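About Us

Lirivix looks after one robot cell. We mention this early because visitors to the site tend to assume a company with a logo must have a fleet. We have one arm, one gripper, one table, and a simulated version of all three that gets used far more than the real ones and complains less.

The cell is called Dumlao. It was set up in May, in a rented unit in Virolham, by people who had told their families it would take a weekend. The arm went on its mount on the first day. The remaining weeks went into the parts of the job that never make it into a brochure: shimming a table that had four legs and four opinions, finding out which of two identical cables was the bad one, and teaching a camera where the tabletop was to a standard the gripper would accept.

What we do

Small workshops, teaching labs and packing rooms come to us when they own one arm and have nobody on the payroll to mind it. We set the cell up, write down how we did it, and come back to look after it. If a joint starts to grumble, we would like to hear about it while it is still grumbling. Most of our repairs are gripper repairs. Fingers close on things all day, and the linkages take the wear.

Before we touch a customer's machine, we rehearse. Plametti is our name for the simulated cell, and every change of settings goes through it first. A grip setting that is wrong in Plametti costs us a reset and a fresh cup of coffee. The same setting on the real cell once cost us a gripper finger and a very nice mug.

How a setup goes

We start with the camera and leave the arm out of it. The overhead view has to agree with the table before anything is allowed to move, so we lay out a few ordinary things and compare where the software thinks they are with where we put them. A pear and a drink can on their sides make a good pair for this. The can is smooth, regular and easy to model. The pear is a pear. It has a fat end, a thin end and a stem, and a system that has only ever met boxes will have strong and incorrect feelings about where its middle is. 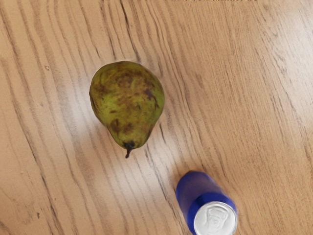 Glare is the other thing we look for at this stage. A shiny tabletop under an overhead light can throw a bright patch right where you want to work, and a camera that was perfectly sure of itself a moment ago starts hedging. We can move the light, dull the surface or teach the software to live with it. Customers nearly always choose the third, having already paid for the table.

Next comes the slow part. The arm gets sent to each corner of its working area at a crawl, then to the middle, then back, and we check the tool position at every stop. There are 40 stops on our list. We have been asked whether it could be fewer. It has been fewer, and that was the mug.

Only after that do we let the gripper pick anything up. We like a cluttered table for it, with something round to hold and something fragile standing close by. A wine glass does more to focus the mind than any safety poster we have bought. In Plametti the glasses are free, so we are generous with them.

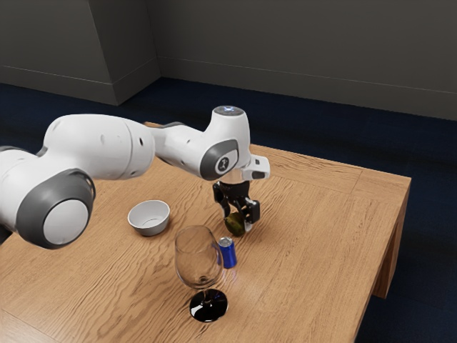
Grip rehearsal in Plametti: small green object held over the table, with the bowl, wine glass and blue can for company.

Looking after it

Once a cell is running, we ask for a short check after every 200 hours of work. Somebody on site can do most of it with a flashlight and a clean rag:

Wipe the finger pads and look for shiny spots.
Open and close the gripper with nothing in it, and listen.
Run the arm home and see that it stops where it did last time.
Check that the camera bracket has not been used as a coat hook.

The last line was added by request. If the home position has drifted, please leave it alone and call us. We would much sooner drive out to a cell that is slightly off than to one that has been corrected by four people in turn, each with their own ruler.

Who we are

We are a small shop and plan to stay that way, partly on principle and partly on account of the parking. Between us we have fixed conveyors, coffee machines, stage lighting and one church organ, all of which turned out to be decent training. Everybody answers the phone. Everybody also takes a turn writing the setup notes, so their style varies from binder to binder - some read like a recipe and some like a ransom demand. The numbers in them get checked by a second person either way.

Every customer gets the notes for their own cell, on paper, in a binder that can survive a spill. They also get a copy of the rehearsal files, so that anyone who takes over from us can see what we tried and where we gave up. We think a machine should be able to change hands without anybody having to guess.

Visiting

Dumlao can be seen by appointment on weekday mornings. Ring the bell at the side door and give it a minute, as whoever is closest is usually under the table. Arrange a visit through the contact page and tell us which arm you have, what it is supposed to be picking up, and what it has been doing instead.

Page last updated 12 February 2025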